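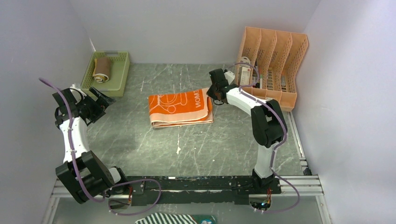
What did the members decide about street vendors outside Garg station?
Vendors keep their spots on the plaza side until the end of June, and the stairs and the footbridge stay clear at all hours.

Travuson Ward Meeting – Minutes
June | By Karine Charbonneau
Search this site Search
14 shares 2 comments

The chair opened by thanking everyone for coming out on such a warm evening, and it was lovely to see so many new faces from the Geltent side of the tracks. The minutes of the last meeting were read and approved with 2 small spelling corrections.

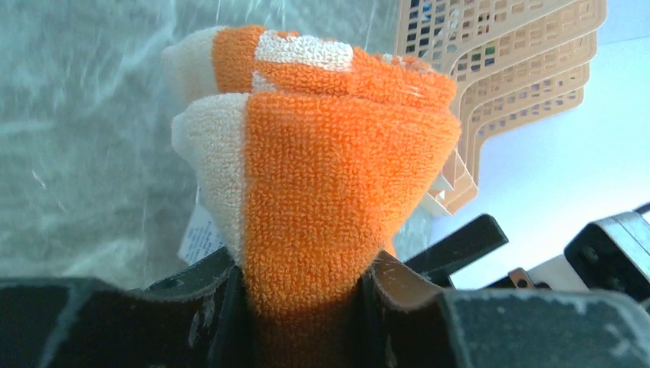 Orange and white striped towel, folded over.

Petition. A petition with 1119 signatures, asking the city to bring back licensed stalls near the station, was received and passed around the room. Several members spoke kindly of the fruit sellers, who have been part of the neighborhood for longer than most of us have lived in it. Others told us – quite fairly, we thought – how hard it is to get a stroller up the stairs at rush hour.

Proposal. After a good long talk, it was moved that 20 marked spaces be requested on the plaza, each at least 30 feet from the station doors. Carried, with two members voting against.

Police matters. Members asked for a written account of the scuffle on Stasutano Street. The secretary will write to the precinct and bring any reply to the next meeting.

Other business. The broken streetlight by the bus shelter was raised again and will be reported again. Meeting closed at 9:20 p.m.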